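Kivi: a word list of everyday English compound nouns

README for release 2

What is in this release

Kivi is a small word list of English compound nouns, the kind made of two words that people use as one: bus stop, raincoat, tennis ball, mother-in-law. It holds 691 entries. Each entry records how the compound is usually spelled (open, hyphenated or closed), where the main stress falls, and one short sentence showing it in use.

The list was put together for people who write spelling checkers, teach English, or need a clean set of compounds to test a tokenizer against. It is a small list and it is meant to stay small. If you need wide coverage, use a full dictionary and filter it.

Files

kivi.tsv — the main table, tab separated, UTF-8, with a header row
sentences.txt — the example sentences alone, one per line, in the same order as the table
disputed.tsv — entries where the two source lists did not agree on spelling
changes.txt — what changed from release 1
LICENSE

Columns in kivi.tsv

id: a number that does not change between releases. Numbers from deleted entries are not used again.
compound: the preferred spelling.
form: open, hyphen or closed.
variants: other accepted spellings, separated by a semicolon. Often blank.
stress: first, second or even.
head: the word that carries the core meaning. For "tennis ball" the head is "ball". Blank for compounds with no clear head, such as "pickpocket".
sentence: one example sentence.

Where the words come from

The entries were merged from two older lists, Zomstead and Draltstead. Zomstead was a classroom spelling list and leans heavily toward household things, food, school and sports. Draltstead was built from letters to a local paper, so it has more words for roads, weather, money and complaints. Of the entries in this release, 371 were in both lists. The rest were in only one of them and were kept if they passed the checks described further down.

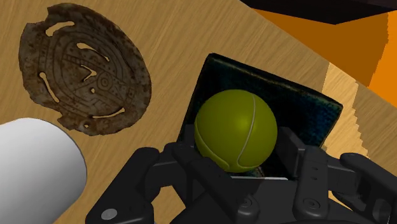 Spelling was the hardest part of the merge. English does not settle these words all at once. A compound often starts open, picks up a hyphen for a while and then closes, but plenty of them stop partway. "Ice cream" has been open for a very long time and shows no sign of moving. Where both lists agreed, that spelling was kept. Where they did not, the American form was preferred, the other one went into the variants column, and the entry was copied to disputed.tsv.

Checks

Every entry had to be a noun, had to be in current use, and had to make sense to a reader with no special training. Brand names were removed. So were place names, and compounds of three or more words unless they are always written with hyphens.

Example sentences were written fresh for this release. They are short and plain. A sentence uses its compound once, in the singular where that sounds natural.

Stress marks were done by ear. They reflect one American accent. "Apple pie" is marked second and "apple cake" is marked first, and a reader from elsewhere may disagree with either.

Known problems

Sports words are too common. This comes from Zomstead and was left alone.

The head column is unreliable for older closed compounds. "Cupboard" is marked with "board" as its head, and few people think of it as a board.

A handful of entries have a trailing space in the variants column. Strip white space when you load the file.

Plural forms are not listed. Most are regular, but "passerby" and "mother-in-law" are not, and a script that adds an s to the end will get them wrong.

Loading

The file loads with any tab-separated reader. Turn off quote handling, as several sentences contain a single double quote used as an inch mark. Badum, the small loader script that shipped with release 1, still works but does not read the stress column.

For a quick test, the first 200 rows are a fair mix of the three forms. The remaining rows are sorted by source and should be shuffled before use.

Changes and corrections

Corrections are welcome. Please give the id, the column and the new value, with a link to a printed or online use if the change is to spelling. Requests to add words are read in June, when the next release is prepared.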